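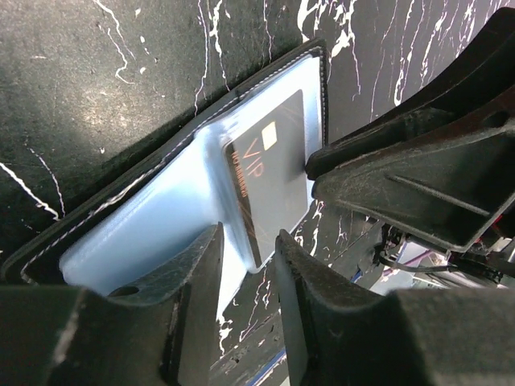
Leather goods maker Corkeo has put robot arms on the packing line at its Bouazza workshop, where staff used to slide cards into wallets by hand. The arms, in use since May, handle 800 card holders a shift.

No jobs were cut, the company said. Some 60 packers have moved to stitching and final checks – work that pays slightly more.

"My wrists hurt less, but I had to learn a new job at 49," said packer Asmaa Erraji. Training lasts until the end of the year.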